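Visit to the Prokham core store and drilling lab

Our group went up to Prokham on a Sunday in July, when the petroleum geology building opens its doors to former students and anyone else who signs up. We were met at 9:30 at the side entrance and handed visitor badges.

The first stop was the core store. It holds 700 boxes of core, most of it from the Vokura shale, on steel racking that goes up to the ceiling. Joana Brandão, who manages the collection, had laid out 60 feet of it on trestles. The upper part is dark and splits along the bedding. Lower down it gets limy, and you can see thin ash bands with a hand lens. She let us scratch it and put acid on the offcuts.

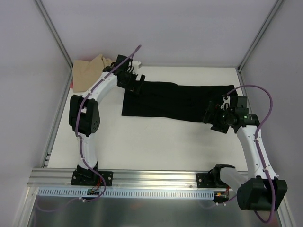
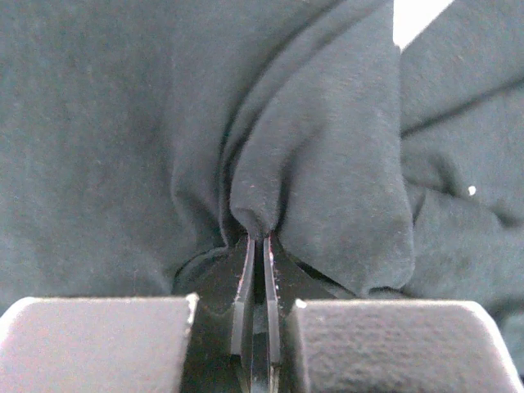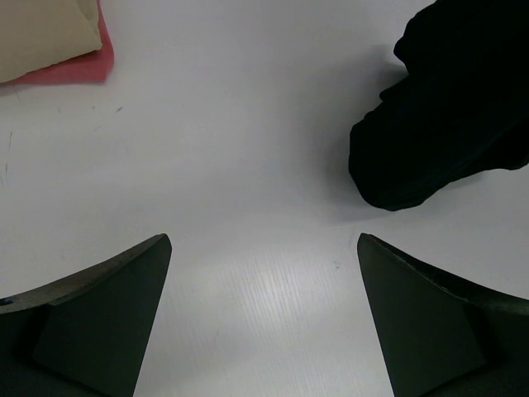

After coffee we went down to the pressure cells. The Plirnico cell takes a plug of rock and squeezes it while brine is pushed through. Tight shale is slow work, and one plug had been in there for 152 hours. The readout is a plain line on a screen — not much to look at, but the operator explained how they get permeability from it.

The Dobson flow loop was the last stop. It is a long run of clear pipe, 200 feet with the bends, used to study how cuttings settle in a horizontal well. They ran it for us at two pump rates. At the lower one the sand dropped out and built up a bed along the bottom of the pipe.

Lunch was sandwiches in the map room. Parking is free on weekends but the lot by the core store fills early. Bring closed shoes, as they turned away one man in sandals from the loop hall.

14 shares | 3 comments

Rustyhammer: Did they still have the old Vokura No. 2 core out? I logged part of that.

Maplewood G.: Only the newer well when my group went through. The No. 2 boxes were on the top rack.

pkt_44: Is the flow loop part okay for kids? Mine is ten.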